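Lurdes Nogueira
12/1/19

I finished repainting the hallway and stairwell this weekend, so a few notes for anyone about to do the same in an old row house.

The total came to $617. That covers primer, two coats of wall paint, one coat on the trim and a new sash brush. The quote I got from Roussel was 2,183 dollars, and they couldn't start until June.

14 replies 52 likes

Buy the primer first and live with it for a day. I found 3 cracks over the stairs that I never saw under the old yellow.

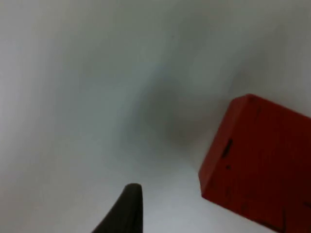

Picking a white took longer than the painting. My sample cards all looked the same in the store. At home one went green by the window and another went pink under the bulb. A white surface takes on whatever the light is doing: it can be off-white on one side and a cooler, slightly bluish gray farther up, with a soft gray shadow in the middle. Something red next to it makes it easier to judge. I held a red book against each card, and that ruled out two of them.

9 replies 31 likes

Went with eggshell for the walls and satin for the trim. Flat would hide more, but we have a dog and a narrow staircase.

Yee-man Kwan asked about the ceiling. I left it alone. It's next on the list, after the back bedroom.

Tape comes off while the last coat is still a little soft. I waited overnight on the first door and had to redo the edge with a small brush.

6 replies 133 likes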